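4.2 Does the door planner need the handle?
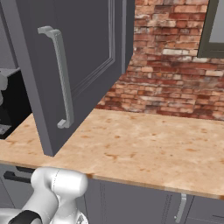
Figure 3. Simulated kitchen with the upper cabinet door open and the arm below the counter edge.

Femke Stevens objected to an early draft that a planner given the hinge axis has been given most of the answer, and that our success rate says little about perception. We agree in part. Over 1000 simulated trials the Barkier planner opened the door in 68 percent of cases with the true axis supplied. With the axis estimated from depth alone, it opened the door in 12 percent. Earlier reports quote only the first number — a habit we find hard to defend. Whether another 2000 training scenes would narrow the gap is unclear, and we make no claim that they would.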